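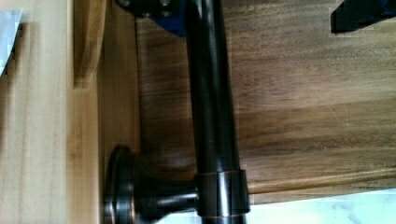 Clurneo opens second round of kitchen recordings for Ranska; the toast remains wooden

Print this release | E-mail this release

January
By the Clurneo press office

BRUNDULCOMBE – Clurneo today announced the start of a second round of recordings at Hutchins, its test kitchen in Brundulcombe, where people guide a robot arm through household chores so that a learning system called Ranska can eventually be trusted with them. The new round will add 800 recorded examples to the collection. Most of them concern opening things, closing things, and putting things back more or less where they were.

The company is aware that this is a modest agenda. A child of five can do nearly all of it, and generally does so without being asked. Ranska at present can do some of it, on a good morning, if the drawer is cooperative.

Each example is one attempt at one chore, from the first movement of the arm to the moment the operator calls it finished. The recording holds the commands sent to the arm, the position of the gripper, and the views from the cameras, including a small one mounted at the wrist. The chore is also written down in a plain sentence, such as "open the drawer" or "move the orange to the cutting board." An earlier attempt to let operators write these sentences in their own style produced some fine prose and a great deal of extra work, and has been discontinued.

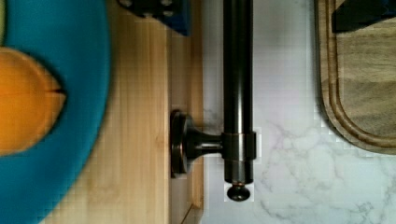 The second round differs from the first mainly in how much of it is about handles. Ranska learned early on to recognize a drawer, and then showed a firm belief that every drawer opens by being pushed. Correcting that takes examples in which the arm comes at the handle from different heights and angles, with whatever happens to be nearby left in view. A dark bronze bar standing off a pale wooden front is an easy thing for a person to find. From the wrist it can fill the middle of the view while a blue plate crowds in on one side and white marble on the other, and the system has to learn which of these it was sent to pull. Operators have been asked to leave the surroundings untidy, an instruction that has been followed with real commitment.

The round covers 40 chores. Each will be recorded with the objects moved between attempts, because a system that has seen the orange in one spot only will go on reaching for that spot long after the orange has left. Clurneo knows this from the first round, during which Ranska became extremely good at picking up an object that was no longer there.

Failed attempts will be kept as well. Dropped items, missed grasps and drawers that stop halfway are marked as failures and stored alongside the successes. Attempts in which the operator recovers from a mistake get a separate mark and are the most prized of all. They are also difficult to produce on purpose. Operators who are told to fumble convincingly tend to overact.
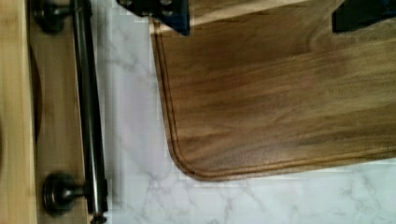
Fingers of the gripper at the cutting board, seen from the wrist. Photo: Clurneo

Flat objects get their own share of the schedule. A cutting board offers the gripper very little to hold, and the arm must come in low without scraping the counter. The juice groove around the rim adds a complication, since in the first round Ranska repeatedly took it for the edge of the board. Clurneo considered buying a plainer board. It was decided that customers would go on owning the other kind.

Recording sessions start at 9 in the morning and end when the operators' attention does. The company has found that a tired operator teaches a tired robot: the arm begins to wander, pauses over nothing in particular, and sets things down with a sigh that can be read quite clearly in the data. Sessions are therefore short, with breaks. Coffee for the breaks is made elsewhere in the building, by hand.
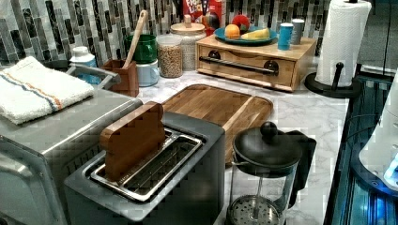
The counter at Hutchins, with wooden toast standing in the toaster. Photo: Clurneo

Some of the kitchen is real and some of it is a courtesy. The bread is a toy slice, chosen because it keeps its shape from one attempt to the next and does not shed crumbs into the gripper. Clurneo makes no claim that Ranska can prepare breakfast. It can be asked to put a wooden slice in a slot, and the share of attempts in which it picks the correct slot is expected to rise.

The clutter stays, too. French press, mugs, canister, cereal box and paper towels all make the arm's work harder, and that is what they are for. Visitors have offered to clear some space on the counter. They are thanked and asked to sit down.

When recording is finished, every example will be checked by a person before it is used for training. Checkers look for cameras that dropped out, sentences that do not match the chore, and sleeves. Examples that pass will go into the next training run, after which Ranska will be tested at Hutchins on arrangements it has not seen. Results will be published whether or not they are flattering. Last time they ran to several pages and included a section on the drawer.

Clurneo develops software for household robots and has its offices in Brundulcombe. Inquiries about the recordings, including requests for visits, may be sent to the press office. The company regrets that it cannot accept donated toasters.

Print this release | E-mail this release

Recent releases
Ranska first round: what the drawer taught us
Clurneo moves kitchen testing to Hutchins
Call for operators in Brundulcombe: patience required, cooking not
Correction to our release on dishwashers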